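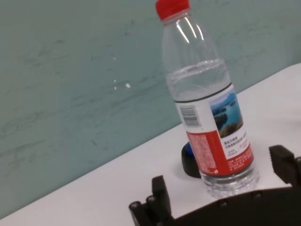 Item 2: bottle task, wrist view, fingers open.

Duvonura chores group, August minutes

1. Minutes of the last meeting accepted.

2. Bottle task. Semeniuk reported 168 attempts on upright, filled bottles. Failures were mostly at the grasp – clear plastic near the base gives poor depth readings. Brelis asked for half-full bottles. Agreed, 50 attempts.

3. Shelf restocking. Nunard does not consider it ready for the shop floor. Cycle time is about 8 times that of a clerk. Deferred.

4. Dish loading. No report received.

Action: Semeniuk to circulate failure logs.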